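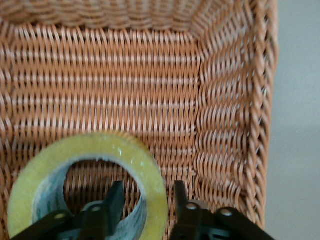 When does the new market hall in Morkanside open? In March, at 8 in the morning, with 50 stalls on the ground floor.

The old hall on Skudska closed after its roof was found unsafe, and the traders have been selling from the car park for 2 winters. Baskets, bread and fish will be near the main door, and the Hoàng noodle kitchen gets a corner place — with seats this time.

The town received 829 comments about the plan. Most of them were about parking, which will stay free for the first 30 minutes. Stall rents are the same as before until the end of the year.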